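建筑环境与设备基础
第四讲 家用冰箱的制冷循环、热负荷与放置条件
讲义编写:Anisa Ong
习题校核:Arvo Saarela

4.0 本讲范围

本讲讨论单级蒸气压缩式制冷在家用冷藏冷冻箱中的应用。吸收式和半导体式冰箱不在范围之内。第三讲的压焓图读图方法直接沿用,符号不再重新定义。焓值取自教材附录的R134a饱和及过热蒸气表,基准为0 ℃饱和液体h=200 kJ/kg。不同软件基准不同,混用时只能比较焓差。

目前新售家用冰箱多采用R600a。例题仍用R134a,原因是附录只收录了该工质的完整表格,计算步骤两者相同。

4.1 循环的四个过程

理论循环由四个过程组成:
1—2 等熵压缩,压缩机内
2—3 等压冷却与冷凝,冷凝器内
3—4 绝热节流,毛细管内
4—1 等压蒸发,蒸发器内

状态点1取蒸发压力下的饱和蒸气,状态点3取冷凝压力下的饱和液体。节流前后焓值相等,h3=h4。节流过程是不可逆的,在压焓图上习惯用虚线或竖直线表示,竖直线只说明始末焓相等,不代表中间状态。

单位质量制冷量 q0=h1-h4
单位质量理论功 w0=h2-h1
单位质量冷凝热 qk=h2-h3
理论制冷系数 ε0=q0/w0

三个能量量满足 qk=q0+w0。作业中若三者不闭合,先检查状态点2的插值。

4.2 实际循环的偏离

实际装置与理论循环有以下差别。

(1)吸气过热。蒸发器出口到压缩机吸气口之间的回气管从环境吸热,吸气温度明显高于蒸发温度。全封闭压缩机中,吸气还要经过壳体内部并吸收电机散热,进入气缸时的温度更高,比容增大,质量流量下降。

(2)液体过冷。家用冰箱通常把毛细管与回气管焊在一起或套在一起,构成回热器。毛细管内的液体向回气放热,蒸发器入口干度降低,单位制冷量增大。对R134a和R600a,回热一般使制冷系数略有提高;对氨则相反,这一点在第三讲习题中已经推导过。

(3)流动阻力。蒸发器和回气管的压降使吸气压力低于蒸发压力。蒸发压力本来就低,同样的绝对压降在吸气侧的影响比排气侧大得多。

(4)压缩过程非等熵。余隙容积、阀片阻力、缸壁换热、泄漏与摩擦分别用容积效率和各项功率效率表示。课程内合并为总效率η,定义为理论等熵功率与输入电功率之比。

(5)启停损失。定速压缩机停机后,高压侧的制冷剂经毛细管流入蒸发器,带入热量;重新启动后需要一段时间才能恢复正常的制冷剂分布。启停次数越多,损失占比越大。变频机型以低转速长时间运行,启停损失较小。

4.3 例题一:循环计算

已知某冷藏箱采用R134a,蒸发温度-25 ℃,冷凝温度40 ℃,运行时制冷量123 W,压缩机输入电功率77 W。不计过热与过冷。求质量流量、理论制冷系数、实际制冷系数、总效率及冷凝器散热量。

查表:
p0=106 kPa,pk=1017 kPa
h1=383.4 kJ/kg
h3=h4=256.4 kJ/kg
h2=430.7 kJ/kg(由s2=s1在过热区插值)

计算:
q0=383.4-256.4=127.0 kJ/kg
w0=430.7-383.4=47.3 kJ/kg
ε0=127.0/47.3=2.68
质量流量 qm=0.123/127.0=0.97×10⁻³ kg/s
理论功率 P0=qm·w0=45.8 W
总效率 η=45.8/77=0.59
实际制冷系数 ε=123/77=1.60

冷凝器散热量按123+77=200 W计。此值把全部输入电功都计入了冷凝器。全封闭压缩机的壳体本身也向室内散热,实际经冷凝器排出的热量小于200 W,但整机向房间排出的总热量不变。

与同温限逆卡诺循环比较:
εc=248.15/(313.15-248.15)=3.82
热力完善度=1.60/3.82=0.42

注意εc的温限取的是制冷剂的蒸发温度和冷凝温度。若取箱内温度与室温,所得的逆卡诺制冷系数更大,完善度更低,两种取法在文献中都有,引用时应注明。

4.4 箱体热负荷

稳态下,箱体热负荷由四部分组成:围护结构传热Q1,门封及门框附近的附加传热Q2,开门换气带入的热量Q3,储物降温放热Q4。箱内有风机、照明或化霜加热器的,另计Q5。

Q1按多层平壁计算:
K=1/(1/αo+δ/λ+1/αi)
Q1=K·A·(to-ti)

钢板外壳和塑料内胆的热阻可忽略。聚氨酯硬泡的导热系数新品取0.022 W/(m·K),使用多年后发泡气体逸出、空气渗入,导热系数上升,上升幅度与内胆材料和外壳的密闭性有关。采用真空绝热板的箱壁不能用单一λ值,板边缘的金属化薄膜会形成热桥,应取包含边缘影响的等效值。

Q2没有简单的解析式。门封是箱体上绝热最薄弱的部位,除磁条胶套本身的传热外,还有外壳钢板沿门框向内的导热。许多机型在门框内埋有防露管,利用高压侧的制冷剂加热门框以防凝露,这部分热量有一部分会传入箱内。课程作业中Q2直接给定。

Q3包括显热和潜热。潮湿环境下潜热不可忽略,进入箱内的水蒸气先凝结,在蒸发器表面又可能结霜,放出的是凝华热。霜层增厚后空气侧热阻增大,蒸发温度随之下降,制冷系数降低。

Q4按 Q4=m·c·Δt/τ 计算。冷冻储物时须分三段:冻结前降温、冻结、冻结后降温,冻结段的潜热通常占最大份额。

4.5 例题二:运行率与耗电量

某单温冷藏箱外形换算传热面积A=4.2 m²,绝热层厚50 mm,λ=0.022 W/(m·K),内外表面换热系数均取8 W/(m²·K)。室温25 ℃,箱温5 ℃。Q2=8 W,Q3=5 W。每日放入与水热物性相近的食品3 kg,初温25 ℃。制冷量与输入功率同例题一。

K=1/(0.125+2.273+0.125)=0.396 W/(m²·K)
Q1=0.396×4.2×20=33.3 W
Q4=3×4200×20/86400=2.9 W
Q=33.3+8+5+2.9=49.2 W

运行率 R=49.2/123=0.40
平均输入功率=0.40×77=30.8 W
日耗电量=30.8×24/1000=0.74 kWh

绝热层热阻占总热阻的90%,表面换热系数取8还是取10对结果影响很小。Citlali Varela在上一轮习题课中提出把绝热层加厚一倍,学生可自行验算:Q1约减半,而Q2、Q3、Q4不变,因此运行率的下降小于Q1的下降比例。外形尺寸一定时,加厚绝热层还要占用有效容积。

4.6 放置条件对循环的影响

冷凝温度由冷凝器的换热条件决定。记冷凝器传热系数与面积之积为(KA)k,则
tk=ta+Qk/(KA)k
式中ta为冷凝器附近的空气温度,不一定等于房间平均温度。冰箱嵌入柜体而上下通风口不足时,ta可比室温高出数度。

冷凝温度升高有两重影响:单位制冷量减小,单位功增大。作图即可看出,状态点3沿饱和液体线右移,状态点2沿等熵线上移。与此同时,箱体后壁附近的空气升温,Q1也随之增大。运行率上升是上述因素叠加的结果,不能只归于压缩机。

外挂式丝管冷凝器位于箱背,依靠自然对流散热,箱背与墙面之间须留出上升气流的通道。内嵌式冷凝器贴附在侧板内表面,侧板即为散热面,两侧均应留隙。底置风冷冷凝器由风机强制换热,进排风口多在底部前侧,踢脚板和地毯不得遮挡。三种形式的间隙数值以产品安装说明为准,讲义不给统一值。

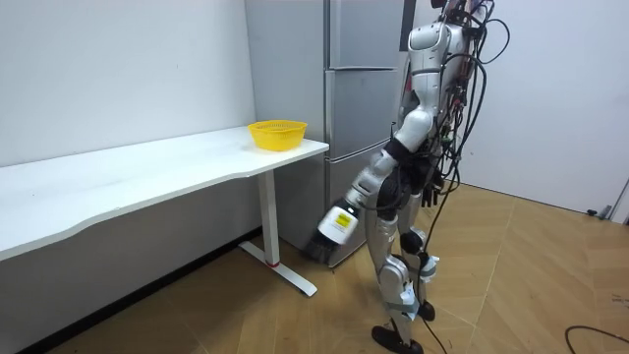
图4-1 室内的灰色高身冰箱与白色桌子

平面布置时除散热间隙外还应校核门的开启范围。门开启到90°时能否抽出内部抽屉,取决于铰链形式;部分机型须开到更大角度。冰箱前方的操作净距在本课程的平面作业中统一取880 mm,自箱门外表面量起,不含把手。门侧有墙时,应将把手凸出量计入门扇的扫掠半径。

地面应平整并能承受满载重量。箱体略向后倾有利于门自闭,倾角由前调平脚控制。箱体左右不平会使门框受扭,门封局部脱离,Q2和Q3都会增大,凝露往往首先出现在该处。

冰箱不宜紧邻灶具、散热器或受直射阳光的位置。邻近热源时除对流外还应考虑辐射,可将辐射折算为当量室外温度代入Q1公式。折算方法与第二讲外墙综合温度相同。

4.7 冰箱散热与房间热平衡

冰箱置于空调房间时,常见的错误是把冷凝热全部作为房间得热。正确的控制体应包围整台冰箱。稳定运行且箱内储热不变时,冰箱从房间吸收的热量经箱壁返回箱内,再经冷凝器排出,净得热等于输入电功率。

用例题二的数据:冷凝侧平均排热为0.40×200=80 W,箱体平均吸热为49.2 W,差值为30.8 W,与平均输入功率一致。严格说,Q4那部分热量来自食品。若食品在室内放置至25 ℃后再放入,食品的热量最终仍排入房间,应单列为食品得热,净得热为33.7 W减去食品原先取自房间的热量。作业中可忽略此项。

由此还可以得到一个常见问题的答案:密闭绝热房间中敞开冰箱门,房间平均温度上升。冷热空气在房间内混合,净效果相当于一台功率等于输入电功率的电加热器,此时压缩机可能连续运行,功率不再乘以运行率。

4.8 测量实验说明

实验用箱为Dornix单温冷藏箱,电参数由Nurmi功率记录仪采集,地点在Holamstead楼热工实验室。实验指导由Aarne Kallio负责。

测量项目:
箱内空气温度,上中下各一点
冷凝器入口与出口管壁温度
蒸发器出口管壁温度
压缩机壳体顶部温度
环境温度,距箱体侧面规定距离处一点
输入功率与累计电量

管壁测点须用导热膏并外包绝热材料,否则读数会偏向空气温度。热电偶引线穿过门封时应压平并分散布置,不得集中成束,集中处门封无法贴合。箱内测温元件应置于配重铜块中,以滤去启停引起的短时波动。

开始记录前箱体须达到周期稳定,判据为相邻两个完整启停周期的箱内平均温度差不超过0.5 K。取数时段应包含整数个启停周期。起止点若落在周期中间,运行率会产生系统偏差,时段越短偏差越大。

运行率由功率曲线求取。停机时功率并不为零,控制板和显示屏仍有待机功耗,阈值应取在待机功率与运行功率之间。化霜时段功率曲线会出现另一平台,应单独标出,计算运行率时剔除,计算日耗电量时计入。

往届报告中的主要问题:
把管壁温度直接当作制冷剂温度,未说明误差方向
用峰值启动功率代替运行功率
冷凝温度取冷凝器入口管壁温度,该处制冷剂仍为过热蒸气
单位混用,W与kJ/h未换算

4.9 习题

1. 其余条件同例题一,冷凝温度升至50 ℃,求理论制冷系数及其变化百分数。设质量流量不变,求制冷量。

2. 在例题一中加入回热,吸气过热至10 ℃,回热器无外部热损失,回气管全部过热量均由毛细管侧液体提供。求状态点3的过冷温度,并讨论过热度增大对排气温度的影响。

3. 例题二中室温改为32 ℃,Q2按内外温差比例修正,Q3不变,食品初温取32 ℃。设制冷量和输入功率均不随室温变化,求运行率。说明该假设使结果偏大还是偏小。

4. 某箱绝热层由30 mm聚氨酯与20 mm真空绝热板组成,真空绝热板等效导热系数取0.006 W/(m·K)。求K值,并与例题二比较。

5. 蒸发器表面结霜后空气侧热阻增加,箱温由温控器维持不变。在压焓图上画出结霜前后的循环,标明蒸发压力的变化方向,并说明运行率如何变化。

6. 参照4.7,画出冰箱门敞开时的控制体,列出能量方程。房间围护结构不绝热时,写出稳态室温的表达式。

第1、2题须附压焓图,手绘或软件绘制均可,状态点编号与4.1一致。第3题须列出修正后的各项负荷。习题交Jenő Borbély,实验报告交Aarne Kallio,两者分开装订。

4.10 符号表

A 传热面积,m²
c 比热容,J/(kg·K)
h 比焓,kJ/kg
K 传热系数,W/(m²·K)
P 功率,W
Q 热流量,W
qm 质量流量,kg/s
R 运行率
α 表面换热系数,W/(m²·K)
δ 厚度,m
ε 制冷系数
η 总效率
λ 导热系数,W/(m·K)
τ 时间,s

下标:o 外侧;i 内侧;a 空气;k 冷凝;0 蒸发或理论值;c 逆卡诺。

预习:第五讲,热泵热水器与双级压缩。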